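Jesevetti opens free table care mornings in Gustaswood

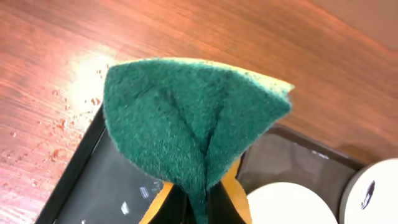
A two-layer kitchen sponge, folded with the green side out, over a wooden table with drops of water.

2020-07-22 - The household shop Jesevetti will hold 4 free mornings on the care of wooden tables, in the old Trollari hall, built in 1907. Visitors will learn which side of the sponge to use on varnish - the yellow one, with very little water - and how to dry along the grain. Each morning lasts two hours. Please bring your own sponge and a dry cloth.

Places can be booked at the Jesevetti shop, Jayawardena Road, Gustaswood, telephone extension 3511.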